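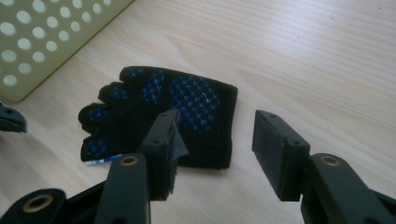

So the allotment year is winding down and I'm already making lists for May, which is silly, I know. We got the plot at Lodlow after almost 23 months on the waiting list and I still feel a bit giddy walking through the gate!

The beans did brilliantly. The leeks sulked. I've put garlic in (19 cloves, two rows, a variety called Prusby that I'd never heard of) and covered the far bed with cardboard – the bindweed will probably laugh at it. Next job is the shed roof, if it ever stops raining. Has anyone tried growing celeriac on clay?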